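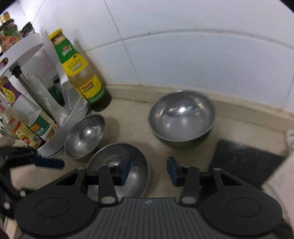 Handgreifer-Demos: Metallschalen stapeln, wie viel Varianz?

kirow_lab
Wir nehmen für das Projekt Zerkier Küchenaufgaben mit Handgreifern auf: Schalen und Teller versetzen und stapeln. Ziel sind 2000 Episoden, 16 Startanordnungen. Frage: Anordnung nach 50 Episoden wechseln oder nach jeder einzelnen?
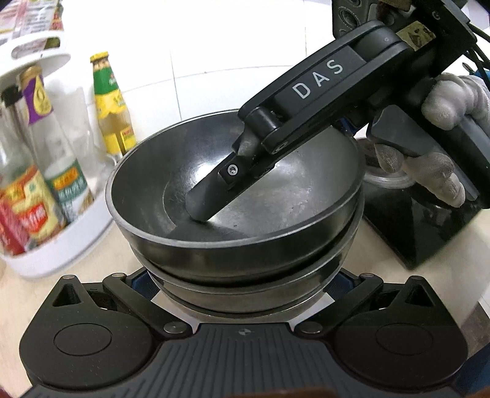

Trainiert wird ein Imitationsmodell auf Bild und Öffnungsweite, ohne Kraftsensor. Episoden mit abgerutschtem Griff verwerfen wir bisher.

D_Landeg
Nach jeder. Blöcke mit gleicher Anordnung sehen im Protokoll ordentlich aus, das Modell lernt dann aber die Position auswendig. Außerdem nicht verwerfen — Fehlgriffe mit anschließender Korrektur sind brauchbare Daten.

noemie.d
Widerspruch beim zweiten Punkt. Korrekturen ja, aber getrennt gelabelt. Ungefiltert übernimmt die Policy das Zögern vor dem Rand mit.
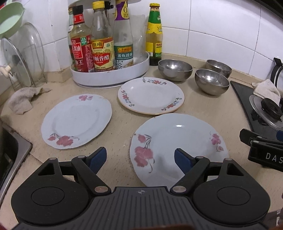

Bei glänzendem Edelstahl kommt die Lokalisierung dazu. Reflexe wandern mit der Kamera, die Merkmalsverfolgung driftet. Teller mit Dekor sind da gutmütiger.

D_Landeg
Drift sehe ich eher bei schnellen Schwenks. Das Material halte ich für zweitrangig.

kirow_lab
Danke. Ich wechsle ab jetzt pro Episode und führe 2 Labels: sauber, korrigiert. Teller und Schalen bleiben zusammen in der Anordnung.

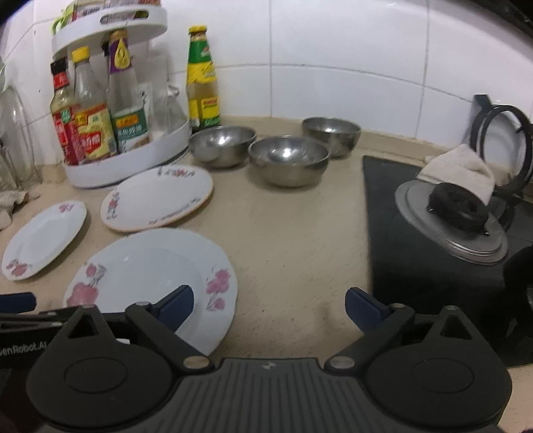 Startanordnung mit Tellern vorn und Schalen hinten

noemie.d
Anordnung bitte als Feld in die Metadaten, sonst lässt sich der Testsplit später nicht sauber trennen.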